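Shared kitchen reopens in Tastham after refit

2025-09-30

The shared kitchen on the ground floor of the Clultura building in Tastham has reopened to members after being closed since March for a refit.

The kitchen is used by lunch clubs, cookery classes and people who rent a room in the building and want to make their own meals. It has a new marble-patterned worktop in white and grey, with a strip of blue-green mosaic tiles along the wall behind it. The sink has been moved to the opposite wall and the old gas hob has gone.

Simone Barbosa, who runs the building, said the old worktop had been patched so many times that it could no longer be cleaned properly.

"The joint by the window had opened up and water was getting into the cupboards," she said. "We looked at replacing that one section, but the price wasn't much lower than doing the lot."

The work was carried out by Sullach, a local joinery firm, and took 3 weeks longer than planned after the first delivery of tiles came in the wrong colour. The building's members raised 3,000 pounds towards the cost through two suppers and a plant sale. A further 1,261 pounds came from the sale of the old cupboards, the hob and a chest freezer.

The small appliances have been put together on the left side of the counter. They include a stainless-steel toaster oven, a two-slot toaster and a kettle. Members are asked to unplug the toaster oven when they have finished with it and to empty the crumb tray on Fridays.

There is also a bamboo chopping board with a groove for juices. It should be washed by hand and stood on its side to dry. Separate boards for raw meat are kept in the drawer under the sink.

Lindalva Frota teaches a bread class in the kitchen twice a month and held the first session there last week.

"I spent the summer carrying flour up to the second floor and baking in an oven the size of a shoebox," she said. "Now I can roll out dough without moving everything else first. I would have liked one more socket, and I have told Simone so."

Valdir Caldeira of Sullach said an extra double socket could be fitted near the door before Christmas if members agreed to it.

The kitchen is open from 8am to 9pm on weekdays and until 2pm on Saturdays. Bookings for classes and larger groups are made at the front desk, where the key is also kept. Single users do not need to book, but should sign the sheet on the door.

Shelves in the fridge have been given out again and old labels no longer apply. Anything left without a name will be thrown away on Friday evening.
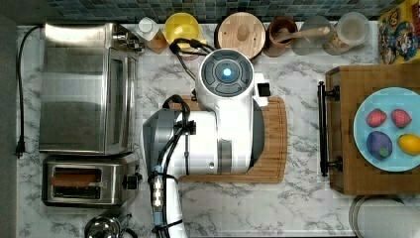 The worktop and mosaic tiles in the Clultura kitchen, with the toaster oven and toaster on the left.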